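Part 2: Setting Up Your Havance Two-Sided Sharpening Stone

By now you've got everything out of the box and checked it against the list in Part 1. You should have the stone itself (gray side 400, cream side 4000), the rubber-footed base, the angle clip, the flattening plate and the little zip bag with the spare feet. If your base has 658 molded on the underside, you have the newer one with the sliding jaw. The older base has two screws instead, and I'll tell you where the steps split.

I teach the evening knife class in Pestedville and wrote this up from the notes I hand out there, so it's a bit longer than the folded sheet that comes with the stone. Read it all the way through once before you get anything wet. Then go do it. It's an easy evening and your tomatoes will thank you!

Picking your spot

You want a flat surface at the height of your belt or a touch lower, a faucet within reach, and a good light coming from the side you don't sharpen with. Most people end up in the kitchen. I've also set up on a washing machine lid (not while it was running) and on a picnic table in Bekenbridge with a cooler full of water, and both were fine.

1. Clear a space wide enough that your elbows can swing. I mean both elbows. The one you forget about is the one that knocks over the coffee.

2. Lay down a thick dish towel, folded once. Skip the fluffy ones — the stone rocks around on a fluffy towel like a boat. A flat woven towel is what you want.

3. Dampen the towel a little and press it down with your palms. Give it a push sideways. If it creeps, dampen it some more.

4. Put the base on the towel, long side pointing away from you. Push down on each corner in turn. If a corner clicks, turn the whole base a little until it sits, or swap one of the feet for a spare from the zip bag.

Note: On natural stone counters, keep the towel under everything, bowl included. The mud that comes off the 400 side is abrasive and it will happily scratch your counter as well as your knife. It'll also sit down in the low spots of a rough surface and dry there, and then you're out with a toothbrush on Sunday.

Soaking the stone

5. Fill a bowl or a loaf pan with cool water, deep enough to cover the stone. Plain tap water is fine. No soap.

6. Lower the stone in with the gray side down and leave it for five minutes. You'll see a stream of bubbles come up, which I still find weirdly satisfying. When the bubbles quit, it's ready. If they're still going strong when the time is up, let it sit.

7. Lift it out and let it drip. Don't wipe it.

Caution: Never soak the stone in hot water and never run it through the dishwasher. The two halves are glued, and heat can let the glue go. I've seen one come apart right along the seam, and there is no putting it back.

Caution: Don't leave the stone in water overnight, even if you plan to use it again in the morning. The old advice to keep your stone soaking all the time was for a different kind of stone.

Fitting the stone to the base

8. If you have the 658 base, pull the jaw all the way open, set the stone in with the gray side up, and slide the jaw closed until it touches. Then give it one more firm push. You'll feel a click.

9. If you have the older base, back both screws off first, set the stone in, and bring the screws up a little at a time, going back and forth between them. Snug is enough. Cranking down on one side will lift the other.

10. Grab the stone by its ends and try to wiggle it. If it moves, open the base and rinse the grit out of the jaw (or the screw slots), then try again. It's nearly always grit.

Flattening the stone before first use

People skip this one, and I get it, you have a brand-new stone and you want to sharpen something. Do it anyway. New stones have a hard skin on them and they're rarely dead flat.

11. Take a soft pencil and scribble a grid across the gray side. Big squares, nothing fancy.

12. Splash a little water on top, lay the flattening plate on the stone, and rub it in circles with light, even pressure. Let the plate do the work. Add water whenever it starts to feel sticky.

13. Lift the plate and look. Where you can still see pencil, the stone is low. Keep going until all the lines are gone, rinse, and draw the grid once more. On the second pass the lines should disappear at the same time all over.

14. Flip the stone and do the cream side. Go easier here. The 4000 side is softer than it looks and a heavy hand will leave grooves.

15. Run the edge of the plate along all the long edges of the stone, a couple of strokes each, to take off the sharp corner. They chip if you don't.

Setting the angle clip

The clip slides onto the spine of the knife and holds it up off the stone so you don't have to guess. It's a training wheel. Use it as long as you like and don't let anyone at a dinner party tell you otherwise.

16. Dry your knife completely, spine included.

17. Slide the clip on from the tip end, open side toward the spine, and settle it near the middle of the blade. On a short paring knife, push it back closer to the handle.

18. Put a strip of masking tape on both sides of the blade first if you care about how the finish looks. The clip can leave faint rub marks. My own knives are covered in them.

19. Set the edge on the stone with the clip touching too. Both should rest at once. Slide the knife forward an inch, dry and with no pressure, just to see how it feels. If the knife wobbles, the clip is crooked.

Note: The clip fits most kitchen knives with a straight spine. It doesn't work on cleavers (too thick) or on very narrow boning knives. For those, see Part 4, where we get into holding the angle by hand.

A dry run on an old knife

Please don't start with your favorite knife. Everybody has some dull thing rattling around in a drawer, and tonight is its big moment. Fongchan Phuthong, who taught me, had me work on a thrift store knife for a whole month before I was allowed near anything nice, and I grumbled the entire time.

20. Color the edge of the old knife on both sides with a black marker. Let it dry.

21. With the gray side up and wet, take five slow strokes on one side of the blade. Edge leading, heel to tip, light pressure.

22. Wipe the blade and look at where the marker is gone. If it's gone right at the edge, your angle is good. If it's gone up higher and there's still black at the very edge, the spine is too low. If only a hair at the very edge is bare, you're probably a bit steep, which is okay on a beater.

23. Do the other side. It'll feel clumsy. Switch hands or don't — I keep the same hand and turn the knife over, and plenty of good sharpeners swap.

Caution: Keep your fingertips on the flat of the blade, well behind the edge. If you feel yourself rushing, put the knife down and get a drink of water. Wipe from the spine toward the edge, never along it.

Between sides and between days

24. When you go from 400 to 4000, rinse the stone, rinse the base, rinse the knife, and change the water in your splash bowl. Coarse grit carried over to the fine side leaves scratches you'll chase all evening.

25. When you're done for the night, stand the stone on its long edge on a rack and let it air-dry for a full day before it goes back in the box. Not on the radiator and not in the sun.

26. Pour the gray water out in the yard or through a paper towel. I wouldn't send it down the kitchen drain week after week.

27. Wipe down the counter with a clean damp cloth and then run your bare hand over it. Your hand will find grit your eyes don't. Go over it again until it feels clean, then put your regular kitchen stuff back, the bowl covers and silicone lids and all.
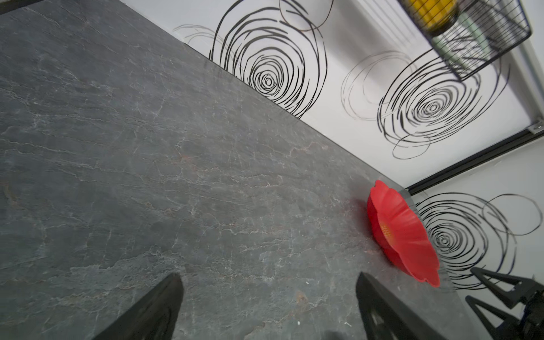 28. Once the stone has had its day to dry, look along the seam between the gray and the cream halves for any gap. If there is one, stop there and send it back before you use it again. If it's tight, wrap the stone in the paper it came in, put the clip and the plate in beside it, and leave the box lid cracked open for the first night. Part 3 picks up with your first real knife.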